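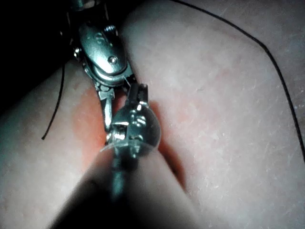 Steel jaws on a practice surface.

THE COAT FROM KILANCOMBE

by Nermina Karagiannis

When my aunt died she left me her winter coat and a debt of 200 dollars. The coat came by parcel post. The debt came by telephone, from a man who spoke very slowly, maybe for my benefit, and who told me that she had rented a locker at the ferry landing in Kilancombe and had not paid for it in a long time.

"You can pay or you can leave it," he said. "If you leave it, we cut the lock in November."

I asked him what was inside. He said that this was not his business, and then, after a pause, that it was not very heavy.

I had seen my aunt four or five times in my life. She went to Canada before I was born and worked on the line at Varnex, where they put herring into cans, until the plant was closed. At our home she was a subject for the grown people. My mother said her name always with a small breath in front of it. When I came to this country myself, to study in another province, I wrote her a card, and she answered with a card which had a moose on it and the words "Dress warm." I thought then that it was a cold answer. Now I think she had considered what I needed.

The coat was dark green wool with a brown lining, and it was too wide for me in the shoulders. I put it on to go to Kilancombe because I had no other that was good enough for the wind there. On the bus I found a pocket inside the lining, and the pocket was sewn closed.

I did not open it. A woman across the aisle was eating an orange, and it did not seem to me correct to open the pocket of a dead person while somebody watched me and ate an orange.
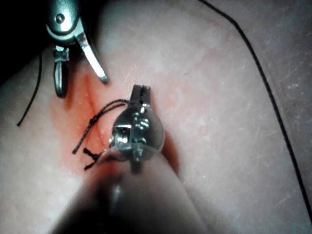

Kilancombe has around 1000 people, and I believe that most of them were in the coffee shop when I came in from the bus. It became quieter. A young man moved his toque from a chair so that I could sit. I ordered tea and a butter tart, and when I wanted to pay, the girl at the till looked at the coat and not at me.

"That's Zora's," she said.

I said that Zora was my aunt.

"She fixed my grad dress in that chair," said the girl. "The zipper went at four in the afternoon and the dance was at seven. She did it with me standing there in my brother's hockey jacket." She pushed my money back over the counter. "You've got her chin."

In my family I had never been told that I had anything of Zora's. I went to the washroom and looked at my chin for some time.

The landing was down the hill, at the end of 139 steps, so said a sign which warned the tourists. The ferry Erero was tied there, white with an orange stripe, and a few cars were waiting with their engines on. The man with the slow voice was called Kárason, and in life he was also slow. He walked in front of me along the lockers and he touched each door with one finger, as one touches the heads of children.

"She came every week," he said. "With the afternoon boat she went over, and with the evening boat back. Sewing for the people on the other side. Kept her kit here so she wouldn't have to carry it up those stairs."

"And she did not pay?"

"Oh, she paid. Until I told her to quit paying. Then my boss's son took over and found the books." He looked embarrassed, and he opened the door with his own key.
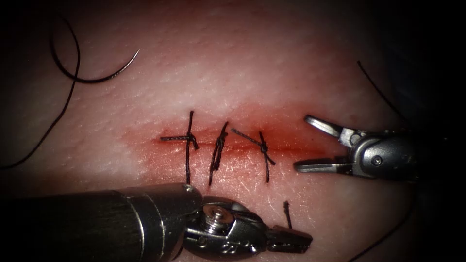

Three stitches in black thread.

There was a cookie tin in the locker, and under the tin a cushion with a worn cover, and behind the cushion a folding stool. I opened the tin on the bench. Inside were needles in a piece of red flannel, scissors that were tied with a ribbon, a thimble with a dent, and thread in every colour except green. The green she had finished.

Kárason sat down beside me. He did not ask if he could, and I was glad about it.

"May I see how she did the lining?" he said.

So I turned the coat for him, and he found the pocket before I could show it. He put his thumb on the seam. The stitches were so small that one had to look for them, and they were green.

"I won't tell you to open it," he said. "But the light is going."

I took the scissors from the ribbon. My hands are not clever like hers, and it took me 2 tries to catch the first stitch, and after this the others came easily, one and one and one. In the pocket was a bus ticket, so old that the ink had gone brown, from this town to the city with the airport. It was one way. The corner was not punched.

I do not know which year she bought it. I do not know if she went as far as the bus stop and turned back, or if she sewed it in on the same evening and put the coat on its hook and went to work. My mother would have had an opinion. Kárason held the ticket near to his glasses and gave it back to me.

"Well," he said. "They don't take those anymore."
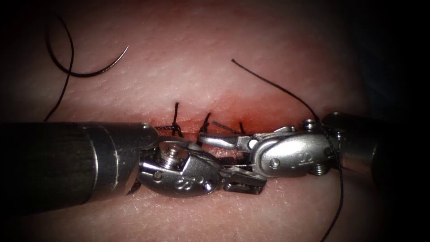

The horn of the Erero sounded and the cars began to go on board. A woman leaned out from a window of one of them and shouted to Kárason to ask if the sewing lady was back, because she had seen the coat. He lifted his hand, but he did not shout anything. He waited for me.

I had my return ticket for the six o'clock bus. I had also the tin on my knees, and I can do a hem, and I can put on a button so that it stays.

"How long is the crossing?" I asked.

"Forty minutes, if she's in a good mood."

I put the old ticket back in the lining, and I closed the pocket with brown thread, with large, bad stitches that anyone could see. Then I went to ask the woman in the car what she had that was torn.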